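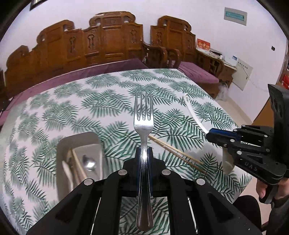

Halvard Nygård | Course notes, Unit 13: Faults in gripping | October 26, 2025

Slipped grasps with thin metal objects

The fault covered in this unit is one you will meet early if you work with cutlery. A fork is held upright between the fingers, tines up, and at some point after the grasp it turns or slides down. The log says the grasp was good. The fork is on the table.

Our worked case comes from the Meka table-setting exercise, which ran to 252 trials. The fault was first written up at trial 13. The operator's note read "fork rotated, regrasped, carried on". That was the wrong call, and we will come back to it.

What happened

The controller treated the grasp as secure once the fingers stopped closing. With a spoon handle or chopsticks this had been good enough. A fork handle is narrow and polished, and the fingers can stop on it while touching only a small patch of metal. The fork then pivots about that patch when the tool is tilted. Stopped fingers tell you that something is in the way. They don't tell you how well it is held.

A second fault hid the first. The Visser logging script recorded the finger position at closing and never checked it again, so a fork lost halfway through a move still went down as a success. Over 2255 log lines had to be read again by hand.

Safety

People sit close to the work in this exercise, often with a second gripper reaching in over the same table. A loose fork can land tines first. The rules for the lab are:

Keep your free hand off the tablecloth while anything is being held above it.
If an object moves in the fingers, stop. Set it down before you regrasp.
Only one gripper enters the shared area at a time unless your sheet says otherwise.
Write down every slip, including the ones you recovered.

The operator at trial 13 broke the second rule by regrasping in the air. No one was hurt, but the trial should have ended there.

Before the November lab

Read the Illent fault report, sections 2 and 4. Bring a one-page fault tree with "object lost after grasp" at the top. Put the logging fault on its own branch, as it did not cause any slips.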